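HOSP 214: Housekeeping Operations
Unit 6 Handout: Linen Par Levels and Inventory Control

Read this handout before the unit workshop and bring a copy with you. Students are expected to know the terms in the first two sections and to be able to carry out the par calculation without notes.

Purpose of the unit

Linen is usually among the largest recurring expenses of a rooms division after labor. It is bought in quantity, handled daily by several departments, and worn out a little each time it is washed. A property that holds too little linen cannot release rooms on time. A property that holds too much has money sitting on shelves, and the oldest pieces in the stack may go unused for months while the same few sets circulate until they fail.

The housekeeping manager is responsible for setting the quantity to be held, confirming by regular count that it is present, and requesting replacements before a shortage reaches the guest floors.

Terms

One par is the quantity of an item needed to outfit every guest room once. It is calculated by item and by size. King sheets and twin sheets have separate pars, as do bath towels, hand towels and washcloths.

Circulating stock means all pieces available for use, wherever they are: in rooms, on carts, in floor closets, in the soiled linen room or in the laundry.

Reserve stock means new pieces held under lock and not yet issued. Reserve stock is counted separately and is never included in the circulating figure.

Discard means a piece withdrawn permanently for wear, tearing or staining that cannot be removed. Discards are recorded on the day they are withdrawn. A piece cut down for cleaning rags is still a discard.

Setting the par level

A hotel that operates its own laundry generally needs fewer pars than a hotel that sends its linen out. The level depends on how long a piece is away from the room. The usual positions are one par in the rooms, one par soiled or in the wash, and one par clean and ready for the next day. Properties using an outside laundry add a further par for linen in transit, and seasonal properties may add another for peak weeks.

The Tonby property, used throughout this course, requires 500 bath towels for one par. It runs its own laundry in a single day shift and holds four pars of bath towels in circulation. Its circulating stock should therefore be 2,000 bath towels. If the October count shows fewer, the difference must be explained by recorded discards or reported as loss.

Students should note that the par level is a decision of management and should be reviewed whenever the operation changes. A change in bed type, the opening of a pool, or a new policy on towel reuse will each alter the figure.

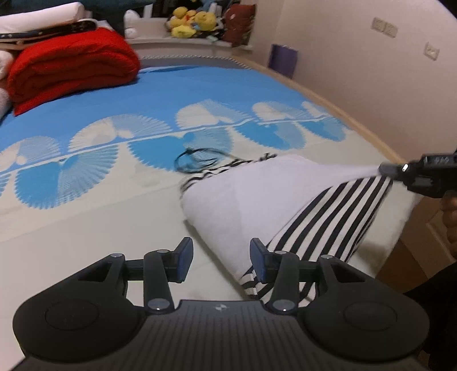 Folding standards also affect inventory control. When every piece of one type is folded to the same dimensions, a shelf can be counted by stack, and a stack of the wrong height is noticed at once. Each property should post its folding standard in the laundry and in every floor closet. The standard should state the number of folds, the finished size, and which edge faces outward on the shelf. Folded edges facing out are easier to grip and to count than open ones.

Where a property uses striped, colored or bordered linen to separate one area from another, pool towels and room towels should be shelved apart. Mixed shelves lead to pieces being issued to the wrong area, and both counts will then be incorrect.

Conducting the physical count

A full count of circulating stock is taken at least once each quarter. The count should be scheduled for 2 p.m. or later, after rooms have been made up and before evening service begins. The following procedure applies.

Stop all movement of linen between departments until the count is finished.

Assign two people to each location. One counts and calls the figure, and the other records it.

Count every location in circulation, including carts, rollaway beds, cribs and soiled linen chutes.

Enter figures in ink on the count sheet. Corrections are struck through once and initialed.

Return all sheets to the housekeeping office before linen movement resumes.

The manager then compares the total with the previous count, adds new pieces issued from reserve, and subtracts recorded discards. The result is the expected quantity. Expected quantity less actual count gives the loss for the period. A negative result usually points to a counting error or to an issue that was not recorded, and the location sheets should be checked before the count is accepted.

Replacement and purchasing

Orders should be placed early enough to allow for the supplier's lead time. In the workshop exercise, the Grustau property buys its towels from Varma with a stated lead time of 18 weeks — a long interval, and one that makes late ordering costly. Students will prepare a purchase schedule for the property and state the reserve quantity it should hold.

New linen should be washed once before issue and released in small quantities. Releasing a full par together means that the pieces will also wear out together.

Assignment

Complete the Stakari worksheet, showing all working. State the par level you recommend for sheets and for bath towels, and give your reasons in one paragraph for each. Worksheets are collected at the start of the workshop.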